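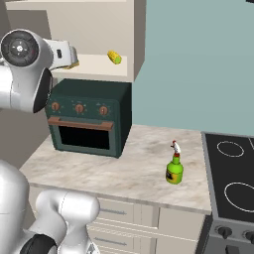

Reaching for the shelf in the Barum kitchen, running in Flellik.

Getting started with the Barum kitchen pack in Flellik

Posted 01/08/2018 by Tumelo Ngcobo

I've been using Flellik for small arm projects since before it had a proper scene editor, and most of that time I was picking up cubes. Cubes on a table, cubes on another cube, cubes in a tray. So when the Barum kitchen pack came out I had it downloaded before I'd finished my coffee, and I've spent far too many evenings in it. It's really good! It's also short on documentation, and the getting-started page skips a few things that cost me time. This tutorial goes from a fresh install to two working practice runs: reaching for an item on the open shelf, and working near a cabinet door that's standing open.

I paid for the pack myself, the single-seat license.

What you need

Flellik 3 or later. The pack will load in version 2 but the drawers are frozen shut.
The Barum kitchen pack, which comes with 88 props and 13 starter tasks.
An arm model. I use the white one that ships with Flellik, but anything with a two-finger gripper will do.
A game controller, or plenty of patience with a mouse.

You don't need a fancy graphics card. I run mine on a laptop at medium quality, and the shadows are a bit soft, and that's the only difference I've noticed.

Step 1: Install the pack

Unzip the pack into your Flellik scenes folder. Keep the folder name exactly as it is. I renamed mine to something tidier the first time and every texture went missing, so I had a lovely flat gray kitchen for an hour while I reinstalled my drivers for no reason.

Start Flellik, open the Scenes menu and pick Refresh. The pack appears as "Barum" with a list of layouts underneath. Choose the one called Galley. The first load is slow, a minute or more on my machine, and after that it opens quickly.

Step 2: Learn your way around before you move anything

Turn the arm off (Robot > Hide) and fly through the kitchen for a while. In Galley you have a long run of pale marble counter with beige cabinets above and below it, and an electric stove at one end. The toaster oven is dark green with three knobs, and it sits right under an upper cabinet that has an open shelf at the bottom. That open shelf is where we'll start.

While you're flying, click on things. Anything that gets a yellow outline can be moved by the arm. Anything that gets a blue outline has a hinge or a slide. If there's no outline, it's part of the building and you'll bounce off it. I'd keep a notepad next to you at this stage and write down the prop names you think you'll want, because the search box only takes the exact name.

Step 3: Place the arm

Show the arm again and open the placement panel. The default position is too far back for the shelf. You'll get there, but with the elbow nearly straight, and a straight elbow is miserable to control. Move the base in toward the counter until you can touch the front of the shelf with the wrist still comfortably bent.

Now the bit that the official page leaves out. Save the placement as a preset, then load it again straight away. Loading is what updates the collision shapes. If you only save, the arm on your screen and the arm the physics is using will be in two different spots, and you'll get bumped by things you aren't anywhere near.

Step 4: Put something on the shelf

Open the prop drawer and drag an ear of corn onto the shelf. I picked corn because it's long, it rolls a little, and it's bright enough to find from any camera angle. Lay it at a diagonal. Lined up with the shelf edge it's too easy, and pointing straight back at the wall it's a real pain.

Leave the other props where they are for now. The spray bottle next to the toaster oven is a useful thing to have around, as it tells you very quickly when your forearm is swinging too low.

Step 5: Make the reach

Switch to controller mode and go slowly. This is the order I use:

Bring the whole arm up first, until the gripper is level with the open shelf.
Stop short of the front lip and let everything settle.
Slide sideways until you're in front of the corn.
Go in over the lip, open the fingers, and lower.

The lip catches nearly everyone. It's low, and in the wide camera view it almost disappears, so people drive straight in and hit it with a fingertip. Turn on the wrist camera for the last part (press the left bumper twice). If you have the screen space, keep both views open side by side. I do, and my tries got much cleaner the evening I started.

Don't worry if you approach well to one side of the corn. There's room to correct while you're still outside the shelf. Once the fingers are under the cabinet, sideways moves get tight, and it's quicker to back out and line up again.

I logged all of my attempts over my first few weeks, 1,577 of them, which says something about my social life. The single setting that made the most difference was the speed cap. Set it to 37 percent in the Motion tab. Any faster and I overshot, any slower and I got bored and started doing silly things with the wrist.

Step 6: Add the door

Now for the fun one. The tall cabinet in Galley has a full-size hinged door with a long bar handle, and when it's open it hangs out over the counter and gets in the way of everything. Exactly like my kitchen at home!

You can set the door by hand (click it, drag the angle slider) or pull it with the arm. Do it by hand the first few times. Pulling a hinged door means your gripper has to travel in a curve, and if you pull in a straight line the fingers slip off the bar or the whole arm starts to shudder. The pack has a starter task just for this, called Door Basics, and it's worth doing before you try it freehand.

When you do try it, take hold of the handle near the middle, pull a short way, stop, turn the wrist a touch, and pull again. Small bites. After a dozen or so you'll find that you're doing the turn and the pull together without thinking about it. 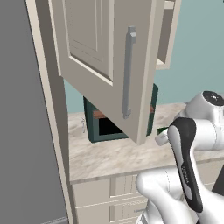 Once the door is open, the question is how close you can work to it. The bottom corner is the part to watch. The arm's own path planner knows about the door, but in controller mode you're on your own, and it's easy to come around the corner with the gripper well clear and then clip it with the wrist. I like to set a soft zone around the door: right-click it, choose Add Margin, and type in a hand's width. The controller buzzes when any part of the arm gets inside the margin. It doesn't stop you — you can push right through — but it's a great teacher.

A good practice loop is to park the gripper near the front of the green oven, back away to your starting preset, and come in again from a slightly different height. Do it with the door wide open, then bring the door in a little each time.

Step 7: Save your run

Hit Record before you start moving and Stop when you're back at the preset. Runs are saved as small files that you can play back at any speed and from any camera, including ones you add afterward. If you want to share them, export with "Include scene" checked. Without it, the other person needs the same pack and the same layout, or your arm will be waving around in empty space on their screen.

Problems I ran into

The corn shoots off the shelf when touched. Grip force is too high. Halve it.

Drawers won't open. Check your Flellik version, then check that your gripper isn't resting against the drawer front. I did that one twice.

The door swings back by itself. Hinge friction is at zero in some layouts. Set it in the door's properties and save the scene.

Everything goes jerky near the stove. I don't have a full fix. Turning off reflections helped on my laptop, and the people at Drekero, who make the pack, told me by email that a patch is planned for October.

Controller not found. Plug it in before you start Flellik.

How it compares

The only other kitchen I've spent real time in is Pillay's, and it's a decent set with nicer lighting. Its cabinets don't open, though, and for me the doors and drawers are the whole point. If you mostly want pretty renders, look at Pillay's first. If you want to get in there and knock things over, I'd go with Barum. The props have believable weight and the shelves are at sensible heights, and I still find new things to pick up.

I'm working on a follow-up about the drawers, including pulling the lower ones without folding the arm into a knot. If there's a particular prop or layout you'd like me to try, leave a comment with its exact name so I can find it in that search box.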